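Demonstrationen für Schüttgut aufzeichnen

Autorin: Nabila Lumbantobing, Projekt Gandisby
Stand: Mai 2018

Voraussetzung ist ein kalibrierter Arm mit laufender Aufzeichnung für Kopf- und Handgelenkkamera. Eine Episode umfasst Greifen, Anheben, Kippen und Absetzen des Bechers. Zielgefäß ist die rosa Schüssel oder die Wanne, je nach Aufgabenliste.

1. Bilder beider Kameras in der Vorschau prüfen. Die Schüssel muss in der Kopfkamera vollständig sichtbar sein.
2. Füllgut einwiegen, Gefäße neu platzieren. Nach jeweils 9 Episoden die Anordnung wechseln.
3. Aufzeichnung starten, erst dann den Arm bewegen.
4. Beim Kippen keine Korrektur der Handgelenkdrehung unter 3 Grad; solche Bewegungen lernt das Modell als Zittern.

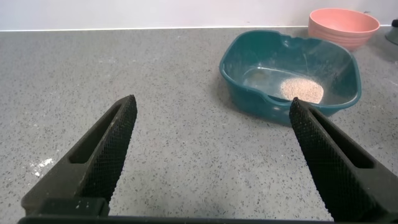
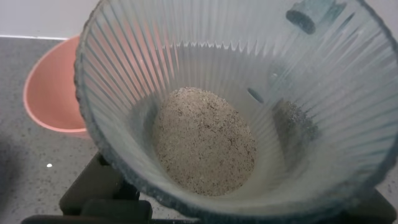
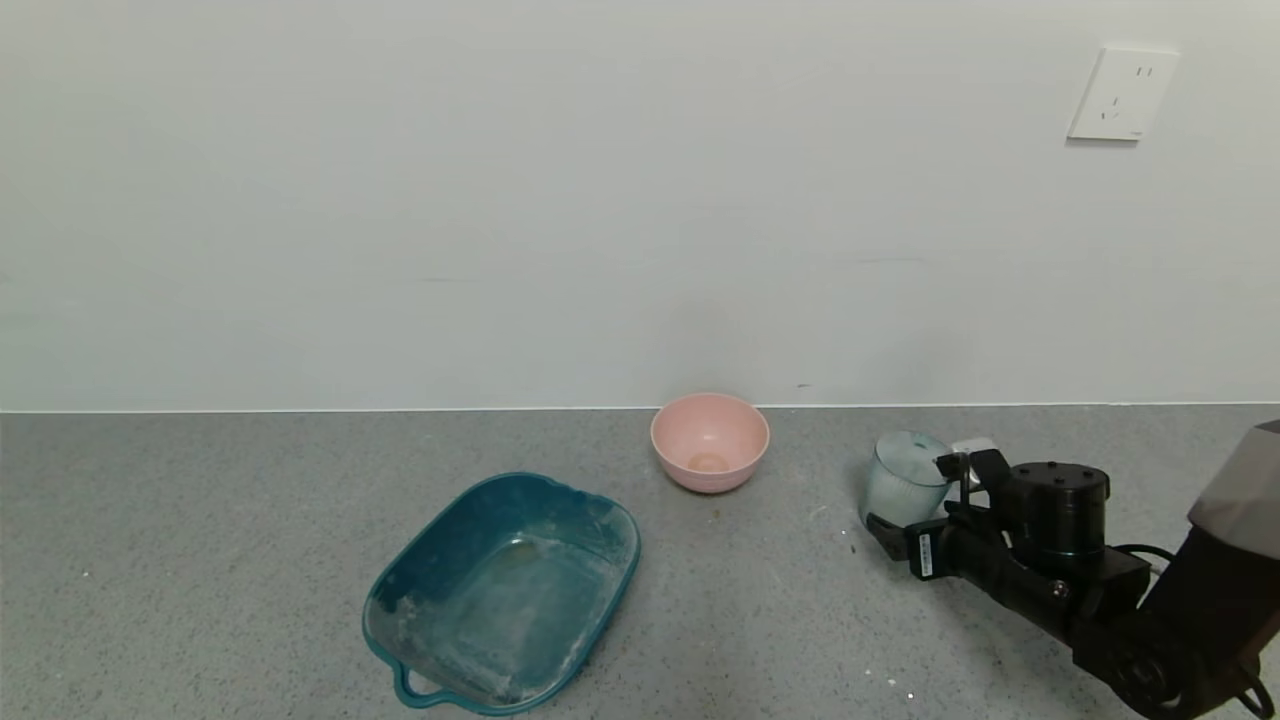 Abb. 1–3: Handgelenkkamera (1, 2) und Kopfkamera (3), Arbeitsfläche mit rosa Schüssel.

5. Episode beenden, Ergebnis eintragen: »ok«, »verschüttet« oder »Abbruch«. Verschüttete Episoden nicht löschen.
6. Pulverreste auf der Arbeitsfläche nur zwischen zwei Serien entfernen, nie während einer Serie.

Der Datensatz Gotholm enthält derzeit 871 gültige Episoden, Ziel sind 2000. Episoden mit Bildausfall in einer der Kameras zählen nicht und werden beim Export verworfen. Fragen zum Exportformat an Wayne Horrocks.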